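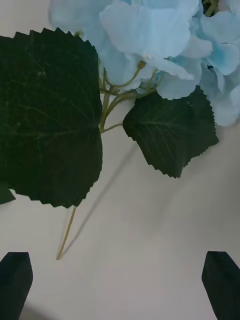

Figure 3. Artificial hydrangea stem on the work surface, seen from the wrist camera between the open gripper fingers.

4.2 Changes in work at the packing tables

The Grilgate site assembles artificial flower arrangements for shops and hotels. Before the Brevau cell was installed, each table had one worker who picked stems, straightened the leaves and placed them in the tray. We interviewed 8 workers in September and logged 438 stem picks over 5 shifts.

Stems such as the one in Figure 3 are awkward for a gripper. The main stem is thin, while the leaves and flower head spread wide and can hide the point where the branches meet. When the cell rejected a stem, it went back to a person. Workers who used to handle every stem now dealt mostly with the rejected ones, and several described this work as slower and more tiring on the eyes. Others liked having fewer repeated wrist movements – two had asked for lighter duties in the past.

Pay grades did not change during the study. Job titles did, from "packer" to "cell attendant," and 3 workers told us they had learned of this from the shift schedule. Training at the Clirkberg site covered stopping and restarting the cell but left out how to judge a rejected stem.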